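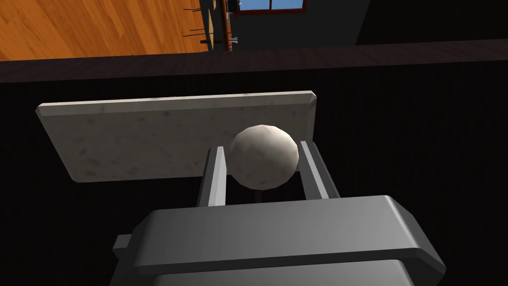 Chapter 3. Where Did I Put That Word? Memory and the Second Language

Search this book Go

October, by the author

I once stood at a bakery counter in Clultbridge and forgot the word for bread. I'd been studying the language for two years. I had flash cards for the word for "tax inspector" (which I've never used, not once), and I could have told you the plural of "lighthouse," but bread was just gone. I pointed. The woman behind the counter said the word, very kindly, and of course I knew it the second I heard it.

If you've been learning a language for longer than a month you have your own version of this story, and it probably still makes your ears hot. In the last chapter we looked at how you pick out words from a stream of speech in the first place. Now I want to look at where they go afterward, and why they're so hard to get back out when there's a line of people behind you.

A warning before we start: this is the chapter with the most homework in it. My students at the Mokoena evening school grumble about it every term and then do it anyway, mostly on the bus.

Knowing a word when you hear it and being able to say it are two different jobs. Teachers call the first one recognition and the second one recall, and I'll use those terms from here on. When I heard the word for bread and thought "oh, right!", that was recognition working fine. Recall was the part that let me down. Most of us practice recognition far more than we think we do. Reading down a vocabulary list with both columns showing feels like hard work, and it does something, but you're hardly asking yourself to recall anything. The answer is sitting right there.

Try covering the right-hand column with your hand. It's horrible! You'll feel much worse at the language within a minute. Keep your hand there.

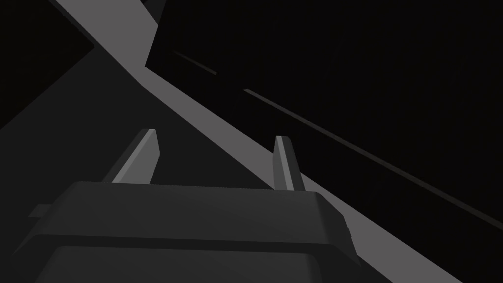

3.1 Forgetting on schedule

Let's say you learn a new word at breakfast. By lunch it's a bit shaky, and by the next morning you may have only the first letter and a vague feeling that it was long. The tempting thing is to repeat it 13 times at breakfast so that it sticks. I did this for years, pacing up and down my kitchen on Zurkell Street and muttering.

What works better is spreading the repeats out. Look at the word at breakfast, test yourself at lunch, again the next day, again a few days later, and let the gaps get longer as long as you keep getting it right. Each time you have to dig for the word a little, and the digging is what does you good. If you get one wrong, bring it back to the short gap and start over with it. You don't need special software for this, though plenty of people like it. I use a Brirent card box, the kind with dividers, and move each card back one section when I get it right. A shoebox with strips of cardboard would do exactly the same thing.

How many words at a time? I ask beginners to get to roughly 500 words they can recall (not just recognize) before they worry about anything fancy. That number isn't magic. It happens to be the point where my students start getting jokes. 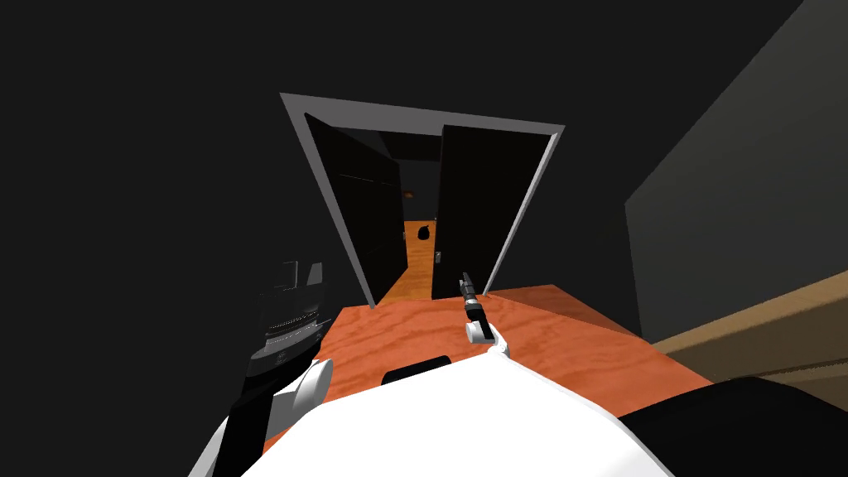 Words stick better when they have somewhere to live, and the oldest trick in the book is to give them a place. You choose a route you can walk in your head and set one word down at each stop, tied to some silly picture. The stops should be plain and easy to tell apart. A pair of black doors standing open makes a good one, especially with a strip of orange, wood-like floor running off into the dark behind them, so you have the doors for one word and the far end of the corridor for the next. If your word is "goat," put the goat between the doors and make it refuse to budge. Then walk the route again tomorrow and see who's still there.

I should say that I'm only lukewarm on this method for everyday vocabulary. It's wonderful for a short list you need in order, like the months, or the verbs that take an odd ending. For chatting with a neighbor it's slow, and you don't want to be strolling down an imaginary hallway while somebody waits to hear how your weekend was. Learn it, use it for lists, and move on to whole phrases, which we'll get to in section 3.3.
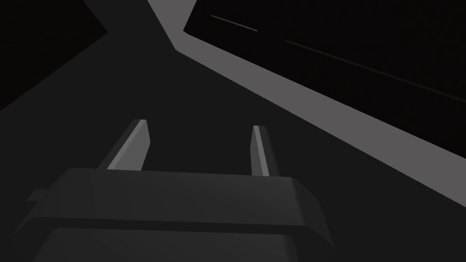 Reading time: 13 minutes

3.2 Words in company

A word learned alone tends to come back alone. You remember "umbrella," great, and then you're stuck, since you have no idea which verb goes with it. So from now on I'd like every card you write to carry a short phrase: "open the umbrella," "I left my umbrella on the train." Keep it under six words if you can, and make it something you might really say.

Before you read on, take a sheet of paper and write down every word you can recall from Chapter 2. Don't peek. Give yourself until your coffee's gone, then check the list at the back of that chapter and mark the ones you missed. Those are your first cards for tonight.

Contact | Copyright Mokoena Evening School | Back to top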